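Board index > House & Home > Sorting, Storing, Letting Go

Toy rotation: does it work past the first month?

maplehatch
Posted 01/09/2018

Hi all, longtime reader and very occasional poster. We moved from Irport to Ceralbridge in April with two kids and what felt like one truck full of furniture and another full of tiny plastic things. I swore I'd go through it all before the move, and of course I packed it in a panic and paid good money to have it driven 310 miles.

So now I'm reading up on toy rotation, where you keep a small amount out and the rest lives in a closet until you swap. My sister-in-law swears by it. My worry is that I'm the kind of person who does a thing beautifully for three weeks and then forgets the closet exists. If you've kept it up for a year or more, how do you do it? How often do you swap? And what do you do with all the little stuff that doesn't belong to any set?

pennyloaf_kitchen
Re: Toy rotation

Welcome to Ceralbridge! We're out on the Skorkari side and it's a lovely place for kids, wait till you see the creek path in spring.

We've rotated for going on four years, so yes, it can last. What saved me was giving up on a schedule. I tried every other Sunday, I tried the first of the month, I had a chart on the fridge (it was a very pretty chart) and none of it stuck. Now I swap when I hear myself say "go play with something" more than twice in one afternoon. Some things never rotate at all: the blocks, the dress-up bag and the train stay out year round, and I've made my peace with that.

For the little stuff, I'm a basket person. Wide and shallow, so they can see what they've got without dumping it all over the floor.

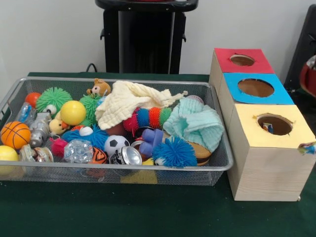
Spiky balls, plain balls and all the rest, in a mesh basket

I know plenty of folks like bins with lids, but in our house a lid means it's never opened again. With mesh you also find out sooner if a cracker has gone in there.

grumbling_otter
Re: Toy rotation

I'll be the sour one, sorry in advance. We did rotation for a year and all it did was let me keep too much. Everything in the closet was stuff I should have given away, and I was running a little warehouse for it. When my youngest turned six we took ten boxes to the church sale and I couldn't tell you today what was in most of them.

My advice to a person who just paid to move it all: leave it boxed. Whatever they ask for by name, go get. Whatever they haven't asked for by next summer can go. You'll save yourself a lot of closet math.

And I can't stand mixed baskets, pennyloaf, much as I love you. A basket of odds and ends is a junk drawer with a nicer shape.

pennyloaf_kitchen
Re: Toy rotation

Ha! Junk drawers are the best drawer in the house and my kids would back me up. They've made whole zoos and shops out of that sort of jumble. If I sorted it by type they'd just unsort it by lunchtime anyway.

But I do agree on asking by name. That's a good test, though I'd be careful with kids under three, who don't ask for much by name but sure do miss it.

tuesdaywool
Re: Toy rotation

I'm a grandma so I only have them two days a week, but maybe this helps. I keep one shelf and one basket, and when something new comes in, the kids pick something to go to the Taşdemir shop on the corner, where they keep a toy box by the counter for customers' little ones. My grandson likes to go visit his old dump truck. He has never once asked to bring it home, bless him.

I do disagree with otter about leaving it all boxed up, at least right after a move. Ours moved at four and five, and having their old familiar things around them mattered a great deal that first winter. I would unpack more than you need now and thin it out once they've settled.

grumbling_otter
Re: Toy rotation

That's fair, tuesdaywool. Mine never moved, so I'll take your word on it. Unpack the favorites, then. I'm still holding the line on the closet.

maplehatch
Re: Toy rotation

You are all so kind, thank you! I read this out loud to my husband and he is firmly on otter's side, which I could have guessed. I think I'll unpack one box per kid this week and let them choose which one, then put a basket in the living room for the loose bits and see how long I can stand it.

pennyloaf, where did you get a shallow one that size? Everything I find is deep enough to lose a cat in.

pennyloaf_kitchen
Re: Toy rotation

Try the kitchen aisle and skip the nursery one, it's the same kind of thing for half the price. And bring a tape measure, because I didn't, and my first one wouldn't fit on the shelf!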